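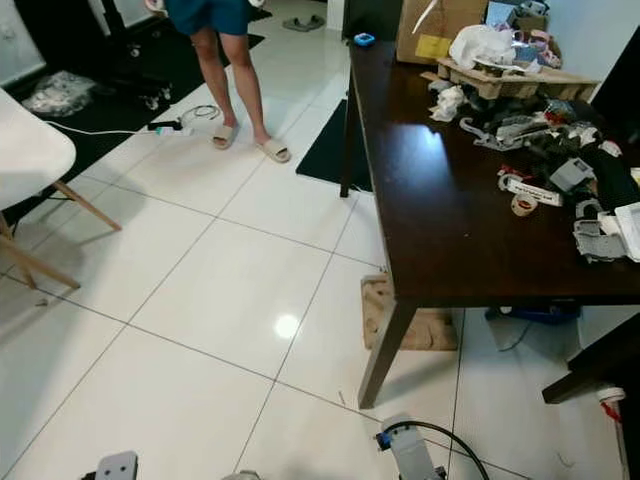
Figura 1. Vista desde la cámara de cabeza, con las dos pinzas asomando por abajo y la mesa de trabajo a la derecha.

4. Comparar la pinza Prudik con la Rornemow

Aquí ya me pongo a jugar un poco, que es la parte que más me gusta del montaje — y la que más tiempo me come. Yo lo hago así:

1. Abre el visor de la cámara de cabeza y baja la inclinación hasta que veas las puntas de las dos pinzas en el borde inferior. En mi caso son 29 grados.

2. Mira por dónde va el cable de cada pinza. Si hace un arco por encima, como el de la derecha en la figura 1, gira la muñeca despacio de tope a tope y comprueba que no tire.

3. Carga el perfil «Tultardale» en el controlador y pon la fuerza de cierre en 11. Con 30 la Prudik me aplastaba los vasos de papel (¡pobres vasos!).

4. Haz una tanda con cada pinza y los mismos objetos. Yo empiezo por un rollo de cinta y sigo con un trapo arrugado, que a la Rornemow se le atraganta bastante.

5. Guarda el registro antes de cambiar de pinza. Tyra Granström perdió 1.135 agarres por saltarse este paso y todavía me lo recuerda.

Nota: si la imagen sale con brillos en el suelo o en la mesa, baja la exposición un punto. La cámara Åberg lo lleva mejor en automático, la otra no.

Precaución: no muevas los brazos si hay alguien a su alcance, y aparta los cables del suelo si vas a mover la base.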